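The manager of Sistatstead's softball side has held the job for 18 seasons and would like it known that he applied for it once, by accident, while trying to book the pitch.

We meet at the ground before evening practice. He has a flask, a bad knee and a low opinion of his own team's hitting. "We had 10 on base against Heitmann last month," he says. "We left nearly all of them there. I think they liked the view."

Heitmann won that one by two, on a dropped fly ball he refuses to discuss and then discusses for some time. The sun was in the fielder's eyes, he says, although it was also in everybody else's.

Things have picked up since. A new pitcher has come over from Ikotdale, where she was told she threw too slowly. He agrees that she does. "It's lovely to watch. The batter swings, has a think, and then the ball turns up. I've seen grown adults apologise to her."

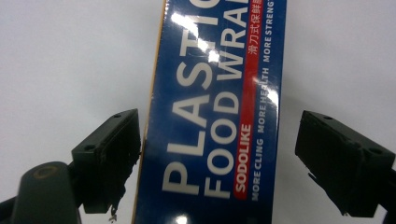 He is less sure about the club's sponsor, Vitix, whose name now runs across the shirts in letters large enough to be read from the main road. The money paid for new bases and part of a roof. "Which part, you find out when it rains."

Would he change anything about the league? He would start games at six sharp, for one, and he would stop Ikotdale bringing a drum. He has written to them about the drum. They wrote back to say there were two.

The return match with Heitmann is in April, at home, and he has been working on base running, mostly by shouting. His captain has asked for a signal system. The last one involved touching the cap, and was dropped after he got hayfever and sent three runners home in one inning.

"Two of them were safe, mind," he says. "Best attacking play we've ever had."

He looks at his watch. Practice was due to begin a while ago, and the players are over by the dugout, arguing about whose turn it is to catch. He screws the lid back on the flask and goes off to tell them it's his.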